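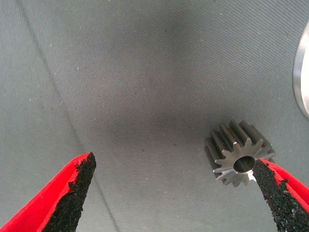

Photo: Mireille Rizk

Our visit to the Sustow weaving mill, 27 October 2023

Sustow is a small town and the mill stands at the end of it, after the bridge. Our sewing group from Camness had waited since January for a place on the open day, so we arrived too early and had to drink coffee in the yard. It was good coffee.

The tour was led by Mr. Daher, who has worked in the mill for many years. He speaks quietly, and beside the looms I understood maybe half. In the warping room it was easier. He explained that the warp for one order can have 3232 threads, and each of them must go through its own small eye before the weaving can start. This work is still finished by hand. Two women were doing it and they did not look up when we came in.

I had always thought that twill is a kind of yarn. It is a way of weaving - each row moves one step to the side, and so the diagonal lines appear. Mr. Daher let us feel the difference between a twill and a plain weave with our eyes closed. I was wrong the first time.
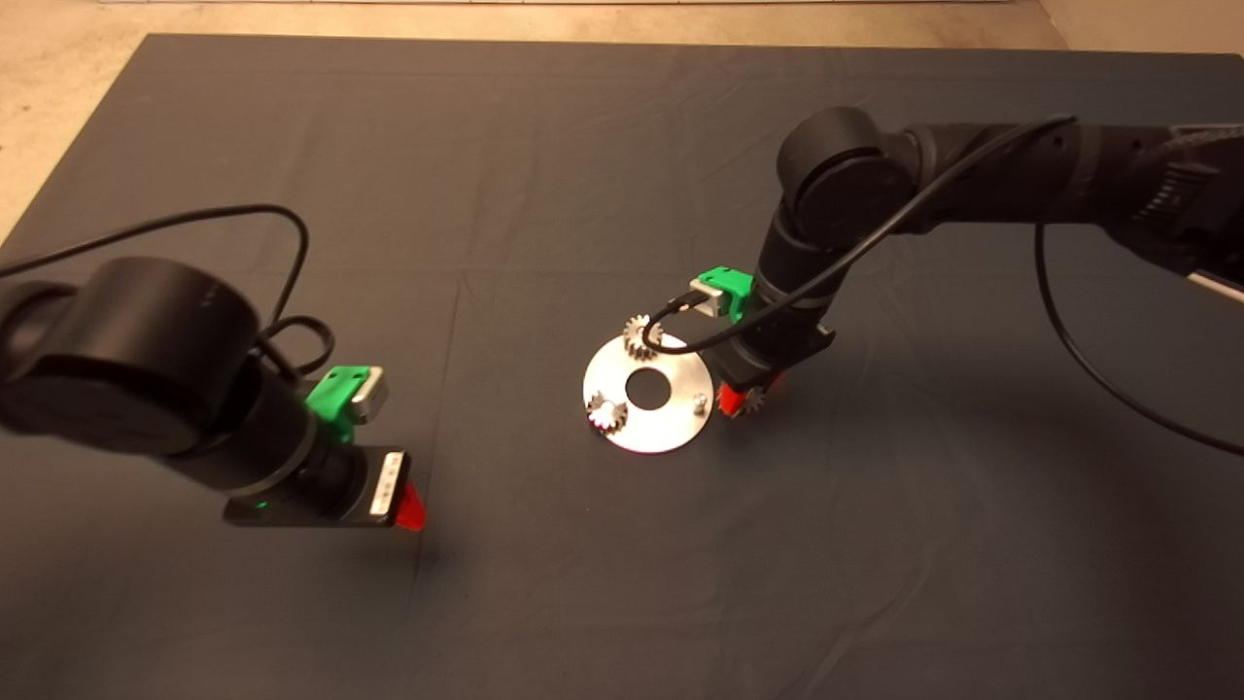

Dark gray cloth laid over a tabletop, with the creases still in it.

After lunch we saw the finishing department, where the cloth is washed and pressed. The air was very warm and smelled of soap. Then came the shop, called Plidilia, which sells the ends of the rolls. I bought five meters of gray wool for a winter coat, and my neighbor took seven, but she has not decided what for.

The tour costs 10 euros and takes around two hours. Wear flat shoes, as the stairs to the warping room are steep. The parking lot is behind the dye house and the sign for it is easy to miss.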